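Phone testers wanted — Hutent Mobile, Brurnberg

We are looking for people to live with our next handset, the Fluto, for four weeks before it goes on sale. You would use it as your main phone, with your own SIM, and tell us how it holds up.

The Fluto is a mid-range Android phone. The software is close to finished, but expect a few bugs and at least two updates during the trial.

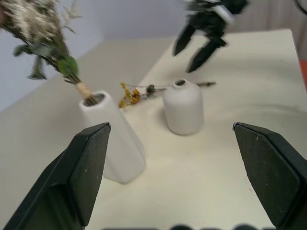

What you would do

Carry the phone every day and make your normal calls on it.
Fill in a short form each evening: battery left, any crashes, any dropped calls.
Take photos indoors and outdoors and upload a selection once a week. Plain household things are fine — plants, crockery, the cat.
Come to our office on Rowlands Street twice, at the start and at the end.

Who can apply

You must be 18 or over and live within reach of Brurnberg. You don't need technical knowledge. We have 200 places and would like at least half to go to people who have kept their present phone for three years or more. Staff of other phone makers and network shops can't take part.

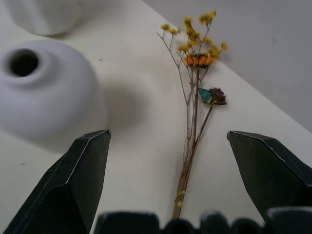 Testers who complete all four weeks receive £400, paid by bank transfer after the final visit. If you drop out early we pay for the full weeks you have done. The handset has to come back to us with its charger, and we wipe it in front of you.

To apply, ask for form 588 at the front desk or by post, and return it by 15th March. Please give the make and model of your current phone. Questions go to Usa Phromma, trials office, extension 600.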